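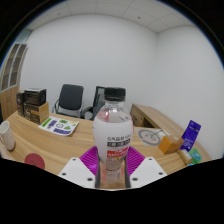
Should a town keep paying for public drinking fountains when almost every shop sells bottled water? I think it should, and I think Skimbridge should put back the ones it took out.

The town had fountains in both parks and outside the library when I moved to Skimbridge. They were removed one at a time as the pipes got old. Each removal looked small on paper. Put together, they mean that a person walking across town on a hot day has to spend money or go thirsty.

The usual argument is cost. A fountain needs a water line, a drain and somebody to clean it. I don't dispute that. But the town already maintains 200 parking meters and sends people out to fix them when they jam. We pay for upkeep when we want the thing that is being kept up.

Terence Parsons wrote in these pages in March that people no longer trust fountains and would rather buy a bottle. He may be right about the old ones. The one by the ball field had a weak stream and a rusty bowl, and I walked past it myself. That is a case for a better fountain with a bottle filler on the side, like the ones at the bus station on Mrema Street. There is often a line at those.

I have nothing against bottled water. I keep 20 bottles in the garage in case a storm knocks out the supply. Buying one because you forgot yours is fine too. My complaint is with a park where buying one is the only choice, and where the nearest store closes at six.

The parks budget comes up for a vote this summer. Two fountains would be a fair start — one in each park, near the playgrounds.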